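Nenstead Spoof Front Page Pack, version 2

Templates, headline file and typefaces for mock newspapers
Price: £20 per editor, one payment
Supplied as: download
Item status: available

The Nenstead pack is a set of page templates for people who write spoof news and want it laid out like the real thing. It covers the front page, an inside spread, a back page for sport and a separate folder of small furniture: weather boxes, lottery results, corrections, classified adverts and the panel that tells readers where to find the crossword. The layouts were drawn by Misaki Hirano. The headline file was compiled by Pieter Segers and edited for this version by Floor Meijer.

Page format

The printed page is 285 mm wide, a narrow tabloid. The grid has five columns on the front page and six inside. Column rules are supplied on their own layer and can be switched off. Body text sits on a baseline grid throughout, and pictures snap to it at top and bottom. If a picture is cropped by hand, check the bottom edge before export, as the caption box moves with it.

The masthead is live text in the typeface Alvarado, included in the pack in regular and condensed widths. Type the name of the paper over the placeholder. Names longer than the box are condensed automatically down to a fixed limit, after which the text turns red and the masthead has to be set on two lines. Alvarado has no lower case. Accented capitals are complete for western European languages.

Headline file

The file holds 2,498 headlines with the nouns taken out. Each is tagged by length, tense and register (local weekly, broadsheet, red-top, trade press, parish newsletter). A headline can be filtered to the space available on the page and pasted in with its gaps marked. Sorting is by tag or by first word.

The gaps are typed. A gap marked OFFICIAL expects a job title and a gap marked BODY expects an institution, and the spelling checker flags a missing article when the two are swapped. It does not judge whether the result is funny.

New in this version: a set of follow-up headlines, for papers that run the same story over several issues, and a set of denials. The celebrity set from version 1 has been withdrawn. Headlines that named a living person have been rewritten with a gap in place of the name.

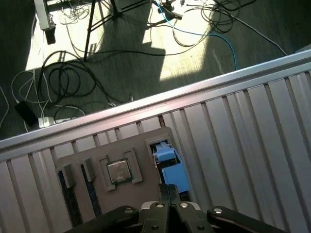
Attribution lines and quotes

Quotes are handled as a paragraph style with three variants - spokesman, neighbour and expert. The variants differ in where the attribution falls and in how much text is allowed before it. Expert quotes run longest. The style inserts a comma before the closing quotation mark for the American setting and after it for the British one. Set this in the document preferences before typing, as changing it later does not correct existing text.

Invented surnames can be drawn from the Brinitetti name list, included as a plain text file. Each entry has been shortened or altered so that it doesn't match a common surname in the United Kingdom, the Netherlands or Belgium. The list isn't a legal check. Anyone publishing outside a private group should search for the full name and job title together.

Spoof marking

Every template carries a strip at the foot of the page reading "This is a work of satire". The strip can be restyled or moved to the masthead. It can't be deleted in the supplied files, and it is written into the page description when the document is exported for the web. Share previews show it as the first line.

Compatibility

Templates are supplied in open document format and in the Plirov page editor's own format. The Plirov files keep the typed gaps. The open document files turn them into plain bracketed text, and the filter by length is lost. Web export needs Plirov. Files from version 1 open in version 2, but custom mastheads must be re-entered.

Licence

One licence covers one named editor and any number of contributors working under that editor. Printed and online use are both included, with or without advertising. Resale of the blank templates is not permitted. School papers and student unions may use a single licence for the whole publication, and should write in with the title of the paper before ordering.

Known faults

The lottery box prints a stray rule under the bonus ball when exported in black and white. Hyphenation in the six-column grid is too eager with proper names and can be switched off by paragraph. Both are on the list for the July update, which is free to existing users.

Support

Questions about layouts and export go to Els De Haan, and questions about licences to Mirjam Vermeulen, both through the contact form. Messages sent on a Saturday are read on the next working day. Please attach the page file and say which format it was saved in.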